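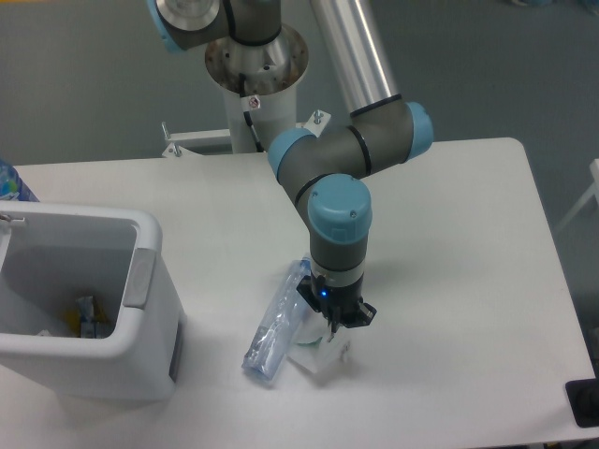

Yesenia Cuevas keeps the old water ledgers in a closet off her kitchen, on the shelf where other people would put canned goods. She has 2 of them. The first runs from 1953 through the middle sixties, and the second picks up after a gap of several years that she has never been able to fill.

"I'd like to find the middle one," she said. "I've asked every family on Robles Road. Somebody's grandfather took it home, I'm pretty sure, and it went out with his other papers."

Cuevas has been secretary of the Judlow ditch company for eleven years. The company owns no building and employs one person part time, the ditch rider, Lizeth Mamani. What it does own is a canal, a headgate on the river, and the right to divert water to the shareholders along its length in the order and amounts written in the company's books. By the current survey the main ditch serves 1,861 acres. Most of that is hay and pasture. There are a few orchards near the bottom end and a growing number of house lots with lawns.

I met the two women at Cuevas's house in the valley in June, when the ditch was running full and both of them were getting phone calls. Hers came in on a landline. Mamani's came in on a cell phone she kept face down on the table, and she picked it up four times in the first half hour.

"It's all the same call," Mamani said. "They want to know why the water's low. It's low because the fellow above them is irrigating, and it's his turn."

Turns are the center of the job. Each share carries a set number of hours, and the rotation starts at the head of the ditch and moves down. When it reaches the end it starts over. In a wet June a turn comes back quickly and people are relaxed about it. In a dry year the rotation is stretched, and a shareholder who misses a turn may wait long enough to lose a cutting of hay.

Mamani drives the ditch road twice a day from April until the water is shut off in the fall. She opens and closes gates, reads the measuring flumes, and pulls out whatever has floated down and caught on the trash racks. Mostly that means branches and tumbleweeds. In her second season she found a picnic table.

"A whole one," she said. "I had to get a neighbor with a tractor. I asked up and down the ditch and it didn't belong to anyone, so now it's in my yard."

She grew up on a farm outside the valley and worked for a seed dealer, Bimberg, before she took the ditch job. The man who had it before her did it for twenty-six seasons and kept no notes. He walked the line with her for three days and then moved to be near his daughter.

"He'd say, this gate sticks, hit it here. That was the training," Mamani said. "He did answer the phone whenever I called him, all that first summer. I'll give him that."

She now carries a spiral notebook with a page for each gate. The pages list how many turns of the wheel give how much water, which ones leak, and which landowners have a dog.

There are 177 shareholders on the current list, nearly three times as many as in the first ledger. The amount of water hasn't changed. Farms were divided among children, and then the children sold off lots along the road. A forty-acre field that used to be a single line in the book may now be a dozen lines, some of them for a fraction of a share.

"On paper, you can split a share down to almost nothing," Cuevas said. "Out there you've got one gate and twelve people who are all supposed to use it. I have a lady whose turn is nineteen minutes. By the time the water gets to her lawn, it's over."

The company encourages small shareholders on the same lateral to pool their time and rotate among themselves. On some laterals this goes well. On the Ostidus lateral, which crosses under the highway and serves one of the newer groups of houses, it took three years of meetings to get a written schedule, and it was redone last winter after two of the houses changed hands.

Cuevas said most of the trouble comes from people not knowing what they bought. A share is listed in the deed papers, the new owners sign, and their first news of the ditch is an assessment bill. Some throw it out. She has started sending a letter along with the bill explaining what a share is, when the water comes, and who is responsible for the ditch bank.

"I got a call from a man who thought it was a scam," she said. "I told him he could come look at the ditch. It's in his backyard."

The annual meeting is held in December at the grange hall. Shareholders vote by share, so the large farms can outvote the house lots on nearly anything. Both women said this is a sore point, and neither expects it to change soon. The main question at the last meeting was whether to put the upper section in pipe. An open dirt ditch loses water to the ground the whole way down. Pipe would save a good part of it, but the cost would mean a loan and higher assessments for years.

Mamani is for it. "I'd have less to clean, sure," she said. "But mainly it's the bottom end. Those people pay the same per share as the top and they don't get the same water. They never have."

Cuevas did not want to say how she would vote. She has cottonwoods along her own stretch of the bank, and so do most of her neighbors. They were never planted on purpose, and they live on what the ditch loses. With the upper section piped, she expects a lot of them would die.

"My mother used to put her chair out under those," she said. "I don't know that it's a reason to waste water. I think about it, though."

The vote was put off until an engineer could price the first mile. The estimate had not come back when we spoke.

Before I left, Cuevas brought out the older ledger. The early entries are in pencil, in a narrow, upright hand, and each one gives a name, a date, the hours, and the fee. Here and there the writer added something in the margin. One note reads "took water out of turn, says he did not." Another, a few pages on, gives the same name and the words "again."

Mamani read it over her shoulder and laughed. The family still farms on the ditch, she said, four gates below the highway. Then her phone rang, and she took it out on the porch. A gate on the lower end had been left open and the water was over the road. She got her boots from beside the door and went to close it.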